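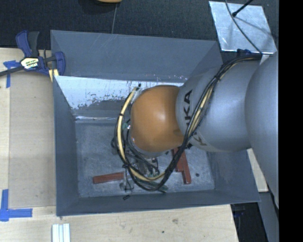
밝은색 나무 상판 위의 회색 상자. 안쪽 벽과 바닥에 긁힌 자국이 보인다.

그롤틴(Groltine) 회수상자 점검·포장 담당자 모집

상자를 들여다보는 일입니다. 채용 공고에 이렇게 쓰면 지원자가 줄어든다는 조언을 들었는데, 더 그럴듯한 표현을 찾지 못했습니다. '순환물류 자산 컨디션 매니저'라는 안이 나오긴 했습니다. 명함에 두 줄로 들어가서 접었습니다.

그롤틴은 공방과 소규모 제조업체에 운반용 상자를 빌려주고, 돌아온 상자를 점검하고 닦아서 다시 내보내는 회사입니다. 창고 이름은 워쿤홀름(Workunholm)입니다. 북유럽 어디쯤 있을 것 같은 이름이지만 지하철역에서 마을버스로 다섯 정거장이고, 마지막 정류장부터는 오르막입니다. 보관 중인 상자는 285개, 그중 대여가 잦은 깊은 상자가 111개입니다. 이번에 뽑는 분은 주로 이 111개와 얼굴을 익히게 됩니다.

모집 인원
점검·포장 담당 5명 (계약직, 3개월 후 정규직 전환 심사)

하는 일
- 돌아온 상자의 안쪽 벽, 바닥, 모서리 점검
- 흠집 등급 기록 (등급표는 아래 참조)
- 이물질 제거, 세척, 건조
- 주문서에 맞춰 내용물 담기, 완충재 넣기, 라벨 부착
- 수명이 다한 상자를 폐기 선반으로 옮기기. 오래 본 상자는 정이 드는데, 집에 가져가시면 안 됩니다. 전례가 있습니다.

흠집 등급표
1등급: 새것이거나 새것 같은 것. 드뭅니다.
2등급: 빛에 비스듬히 대면 긁힌 자국이 보이는 것.
3등급: 대지 않아도 보이는 것.
4등급: 표면이 허옇게 닳았거나 가장자리가 들떠 일어난 것. 이 상태로 식품 관련 고객에게 나가면 전화가 옵니다.
5등급: 깨진 것.

2등급과 3등급의 경계는 입사 첫 주에 가장 많이 다투는 주제입니다. 저희도 아직 결론이 없습니다. 의견이 갈리면 낮은 쪽 등급, 그러니까 더 나쁜 쪽으로 적습니다. 얼룩인지 파인 자국인지 애매하면 손톱으로 한 번 긁어 보시고, 그래도 모르겠으면 비고란에 '모르겠음'이라고 쓰시면 됩니다. 비고란은 넉넉합니다.

이런 분이면 좋겠습니다
- 깊은 상자 바닥까지 손이 닿는 분. 안 닿아도 됩니다. 발판이 있습니다.
- 같은 물건을 하루 종일 봐도 서른 번째 것을 첫 번째 것처럼 볼 수 있는 분
- 여행 가방을 쌀 때 옆 사람 가방까지 다시 싸 주고 싶은 충동을 느끼는 분
- 한글 문서와 표 입력이 가능한 분. 기록은 룬디둠(Lundidum)이라는 사내 재고 프로그램에 합니다. 저장 버튼이 왜 왼쪽 위에 있는지는 묻지 말아 주세요. 개발을 맡긴 업체와 연락이 끊겼습니다.

경력과 학력은 보지 않습니다. '상자 경력'을 적어 주신 분이 지난번에 있었는데 이사를 여러 번 다니신 이야기였고, 재미있게 읽었습니다. 가점은 없었습니다.

근무 조건
근무 시간은 오전 9시부터 오후 6시까지, 점심은 한 시간입니다. 급여는 면접에서 구체적으로 말씀드리며 면접 전에 메일로 물어보셔도 답장합니다. 4대 보험, 작업용 장갑, 앞치마를 제공합니다. 장갑은 한 상자에 100장씩 들어오는데 늘 M부터 떨어지니 손이 M이신 분은 각오하세요. 난방은 됩니다. 다만 하역장 문이 열려 있는 동안에는 안 되는 것과 비슷합니다. 12월에는 내복을 권합니다.

점심은 창고 맞은편 스텡피엔(Stępień)에서 드시는 분이 많습니다. 식권을 지급합니다. 간판을 아무도 제대로 못 읽어서 다들 '그 집'이라고 부릅니다. 수프는 괜찮고, 돈가스는 날에 따라 다릅니다.

전형 절차
서류 확인 후 개별 연락드리고, 창고에서 30분 정도 면접을 봅니다. 면접 중에 상자 하나를 드리고 눈에 띄는 점을 적어 달라고 부탁드릴 예정입니다. 정답지는 없습니다. 저희가 못 본 흠집을 찾으시면 그 자리에서 분위기가 조금 어색해질 수 있는데, 감점이 아니니 그대로 적어 주세요.

지원 방법
자유 양식 이력서 한 장과 '최근에 정리한 물건'에 대한 짧은 글을 채용 게시판의 지원하기 버튼으로 올려 주세요. 글은 다섯 줄이면 됩니다. 서랍 한 칸이어도 좋고, 정리에 실패한 이야기여도 좋습니다. 사진은 붙이지 않으셔도 됩니다. 본인 사진도, 서랍 사진도요.

접수 마감: 2023. 8. 1.
마감일 자정까지 올라온 지원서는 모두 읽고, 결과는 합격 여부와 관계없이 문자로 알려 드립니다.

문의는 게시판 댓글로 남겨 주세요. 상자 대여 문의는 옆 게시판입니다.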